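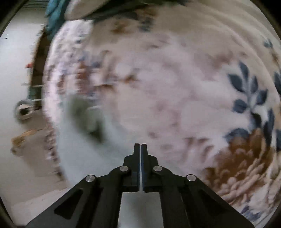 Floral blanket, cream and pale pink.

Home | TV | Streaming | How-To | Reviews | Contact

How to keep track of a whole TV season without missing anything
February 24, 2020
By the Prendosum TV desk

Midseason is a mess. Shows moving nights, shows going on break, shows coming back with no warning. Quick method below, takes one evening to set up and then a few minutes a week.

What you need: a calendar app (any), a notes app or a sheet of paper, your DVR remote. That's it.

Step 1. Write down what you really watch. Not what you mean to watch. Go through your DVR list and your streaming queue and copy the titles. Anything you haven't touched since last June - drop it. You can always add it back.

Step 2. Sort into 2 lists. Live shows in one (anything people will spoil for you by breakfast), everything else in the other. Keep the first list short. Mine has award shows, one singing competition, and Gronus, because my sister texts during it.

Step 3. Put the live ones in the calendar. Repeating event, correct channel in the title, alert set for 15 minutes before. Check your time zone! Network promos give Eastern and Central and it's easy to copy the wrong one. I have done this more then once.

Step 4. Fix the DVR. Set each show to "new episodes only". If you leave it on "all" you'll fill the box with reruns in no time. Add extra time at the end for anything that follows a live event, half an hour at least. Sports run over. Award shows always run over.

Step 5. Finales and breaks. When a show announces a hiatus, don't delete the calendar event. Move it to the return date and put a question mark on it. Networks change these alot, so look again the week before.
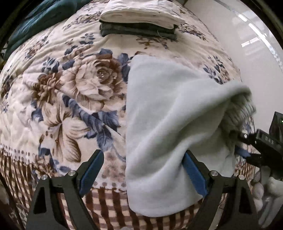
Grey-green cloth over the floral blanket.

Step 6. The second list. Streaming stuff, old seasons, imports like Llorente (subtitled, so not one for folding laundry). No dates here. Pick one show, finish the season, cross it off, pick the next. Two at a time is the limit or you forget who everyone is.

Step 7. Weekly check. Open the listings, compare with your calendar, fix what moved. Specials and clip shows usually turn up late in the listings, so do this as close to the week as you can.

Couple of extra notes
- Season previews: watch them once, write down premiere dates, done.
- Sharing the DVR? Lock the recordings you haven't seen.
- Pilots: give it two episodes. First one is all setup.
- Canceled show? Take it off the list the same day or you'll keep hoping.

Next how-to will be on clearing out a full DVR without losing the good stuff.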